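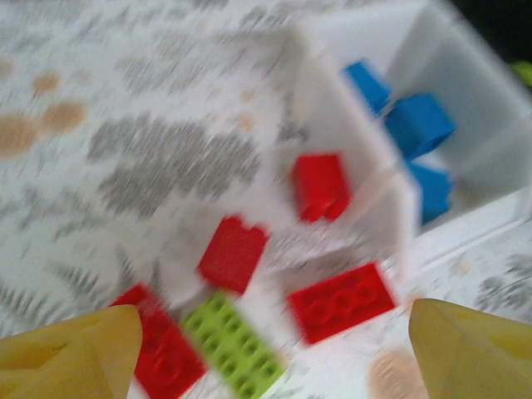
图1 分拣阶段的台面:白色容器内为蓝色砖块,桌布上为红色砖块和一块青柠绿色板件

积木按颜色分盒:台面布置、分拣顺序与复核

适用范围

本页说明如何把混放的拼插积木按颜色分入小盒,适用于家庭桌面、教室角落和小型活动室。方法按单人操作编写,两人同时操作时见后文“两人分工”一节。特殊件(轮轴、人偶、透明件、贴纸件)不在本页范围内,应先单独挑出,放入另外的袋子。

文中所用数据来自Sorkavus活动室十月的一次整理,混放积木总数239件,由Pentti Juntunen记录。其他规模的积木可按比例调整批次,步骤不变。

一、术语

砖块:有完整高度的拼插件。
板件:厚度小于砖块的扁平拼插件。
主色:数量最多的颜色。
待定件:颜色难以判断,或由两种以上颜色的零件拼合而成、尚未拆开的件。
批次:一次倒在台面上处理的积木。

二、准备

1. 桌布

台面铺一块浅色布,四边压平。布的作用有两个:减少积木落桌时的弹跳,降低噪声。布面过厚会使小件陷入褶皱,单层棉布或涤棉布即可。

印花布可以使用,但应注意图案颜色。灰色叶纹对红、蓝、黄、绿几种常见颜色没有影响,对浅灰色积木则有明显干扰。橙色或棕黄色圆点容易与同色的单点小件混淆,扫视时需要用手掌平抚一遍布面,凸起处即为遗漏件。若积木中灰色件较多,应换成纯色布。

2. 分色盒

每种颜色对应一个敞口盒。盒子应满足以下条件:

盒壁光滑,内部没有隔板。
底面平整,放在布上不摇晃。
盒口宽度能容纳手指伸入取件。
几个盒子高度接近,排成一行时互不遮挡。

盒子颜色不必与积木颜色对应。白色盒内的红、蓝件辨认较快;黑色盒适合放黄色、黄绿色等浅亮色件,不适合放黑色、深蓝色和深棕色件。盒壁较高时,坐姿操作看不到盒底,可把盒子向操作者一侧稍微倾斜检查,检查后放平。

Hemard的浅盒和Vutero的直壁盒均试用过。浅盒取件方便,但装到一半以上时,投入的砖块容易弹出。直壁盒不存在这个问题,缺点是清点时必须整盒倒出。本页步骤按直壁盒编写。

3. 照明

光源放在操作者左前方或右前方。暖光下,橙色与红色、黄色与黄绿色的差别会减小,混色较多时应使用白光。白天靠窗操作时避免阳光直射台面,白色盒壁反光会掩盖盒内的浅色件。

三、台面布置

台面从远到近分为三个区:

后区:分色盒,沿桌子后缘排成一行。
中区:分拣区,放置当前批次的积木。
前区:空出一个手掌的深度,供手臂活动,不放任何积木。

分色盒的排列顺序影响移动距离。主色盒放在惯用手一侧,数量最少的颜色放在另一侧,其余居中。以三色分拣为例,惯用右手者可把红色盒放在右边,黄绿色盒放在中间,蓝色盒放在左边。顺序确定后,整个过程中不再调换。中途调换盒位是投错盒的主要原因。
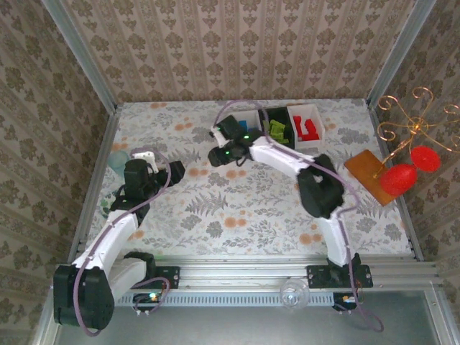
盒与盒之间留一指宽的间隙即可。间隙过大时,积木会落入两盒之间;完全紧贴时,端起其中一个盒子容易带动相邻的盒子。盒子前缘应对齐,便于手在各盒之间平移,不必每次重新判断远近。

水杯不应放在分拣区中央或手臂经过的路线上。如确需放在桌上,放在非惯用手一侧。

四、分拣步骤

第一步:倒出一个批次。每批以积木平铺后基本不重叠为限。239件在普通书桌上分三批处理较为合适,一次全部倒出会形成堆叠,下层件需要反复翻找。倒出时容器口贴近布面,缓慢抬起底部。

第二步:拆开拼合件。把同色拼合件和异色拼合件一并拆开。板件与板件贴合较紧时,用拆件器撬起一角,不要用牙齿或金属刀片。拆不开的归入待定件,放在中区左上角。

第三步:摊平。手掌贴布面由中间向两侧推开,使每一件都可见。侧立的件不必翻正。

第四步:按颜色逐轮拣取。每一轮只拣一种颜色,拣完再换下一种。先拣主色还是先拣少数色,两种做法均可:

先拣主色,台面清空速度快,后续几轮视野较好。
先拣少数色,可避免少量件在主色中被带走,但第一轮耗时较长。

红色为主色且其他颜色对比明显时,建议先拣少数色。红色与橙色同时存在时,建议先拣橙色。

第五步:投放。手移到盒口上方后再松开,不要从中区抛入。砖块从盒口高度落下,声音较大但不会弹出直壁盒;板件可能贴在盒壁内侧立住,占用空间,投完一轮后轻晃盒子使其落平。

第六步:处理绿色系。青柠绿、黄绿和黄色在同一盒中容易混在一起。如果后续搭建不区分这几种颜色,可合为一盒,并在标签上写明“黄绿”。如需区分,应在本批其他颜色全部拣完后,把这几种件单独排成一行,在白光下对比再分。

第七步:批次收尾。确认中区只剩待定件,平抚布面一遍,再倒出下一批。

五、两人分工

两人操作时,一人负责一侧,各管固定的几个盒子。中间的盒子由事先指定的一人负责,另一人遇到该颜色的件时推到中线,不越过中线投放。两人的手臂在同一盒口上方交叉会降低速度,也容易碰倒盒子。

拆件工作可全部交给其中一人。拼合件比例较高时,这种分工优于两人同时分拣。

六、清点与复核

清点不是必需步骤。积木属于套装、需要归还或需要补件时,按以下方法进行:

1. 每盒单独倒出,不要两盒同时清点。
2. 每5件排成一列,列与列对齐。
3. 记录件数后立即装回原盒。
4. 各盒件数与待定件数相加,与总数核对。

本次记录中,红色为95件,其余为其他颜色和待定件。首次清点时红色盒数出的件数偏少,差额出自盒底两块叠合的板件,拆开后相符。因此清点前应检查厚度异常的件。

总数不符时,按下列位置依次查找:桌布边缘下方、盒与盒之间的间隙、原容器的底角、操作者袖口和座椅面。

七、标签与存放

标签贴在盒子正面的上沿,写颜色和日期即可,不建议写件数,件数在首次使用后就会失效。白盒用黑色笔,黑盒用白色标签纸。Partanen的可移除标签在光滑盒壁上粘附正常,受潮后边角会翘起,存放在地下室时应改用绑带吊牌。

盒子叠放时须加盖。没有盖子的盒子只能单层摆放,或放入抽屉。装得最重的盒子放在最下层。

八、常见问题

分拣后仍有杂色件混入
多数发生在每轮结束时的快速抓取。最后若干件应逐件拿起。

盒子装满
不要堆出盒口。同色增加第二盒,放在第一盒外侧,标签编号相同颜色加序号。

桌布随手臂移动
在桌子前缘下方用夹子固定。后缘有盒子压住,一般不需要另行固定。

积木表面有灰尘
先分拣,后清洗。按颜色分批清洗便于发现掉色的件。清洗后摊在布上晾干,完全干燥后再装盒。

待定件过多
待定件达到一批的十分之一时,检查照明条件,或在颜色分类中增加一类。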